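Chapter 4
From Pixels to Grasps: Perception for Soft Things

Pick up a mug and you already know a great deal about it. It has a handle, it stays the same shape, and it will look much the same tomorrow. Now pick up a duvet! Every fold changes the outline, and two photographs taken a moment apart may have hardly an edge in common. Software that copes well with mugs can be hopeless in a bedroom, and that makes the bedroom a wonderful place to study perception.

In this chapter we build a grasp planner for cloth, using the Pliner library you installed in Chapter 2. Our data is the Driltinholm set, 1200 short recordings made in ordinary homes with hand-held grippers. We train on 1000 of them and keep the rest for testing. Before reading on, look for the places where one white fold ends and the next begins — it is harder than you might expect.

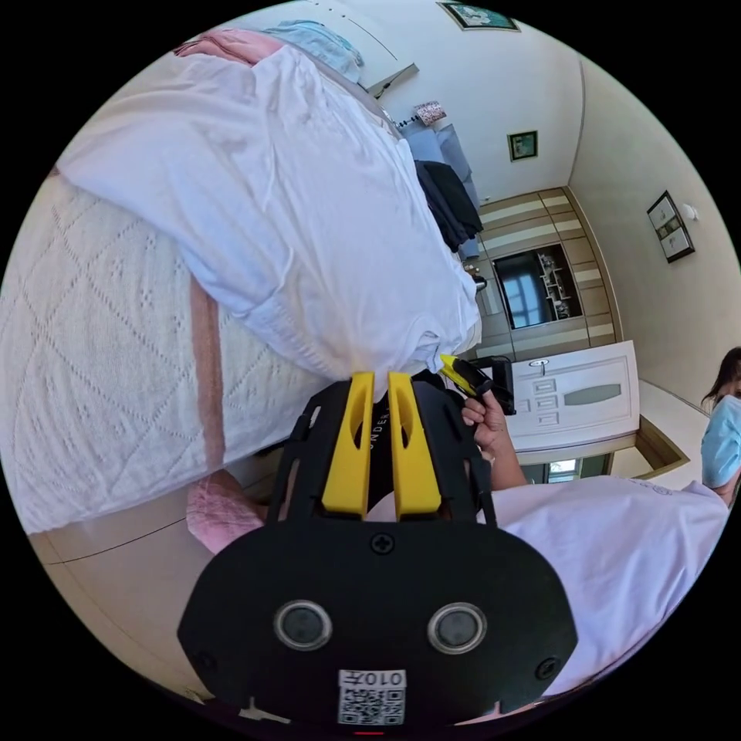
4.1 What the planner needs to know

A wide lens takes in far more than the job calls for. Beyond the yellow fingers and the bedding there are a wardrobe, a door and pictures on the wall, and straight lines near the border come out as curves. Our first task is to correct for that bending. Our second is to decide which pixels belong to cloth within reach.

Pliner handles the first task with a lens model, which we fit in Section 4.2. For the second we train a small network called Cakby, and you will be able to watch its guesses improve as it runs — around 66 minutes on a modest laptop. Exercise 4.1 asks you to mark fold edges by hand on a few recordings, so keep a pencil and some squared paper nearby.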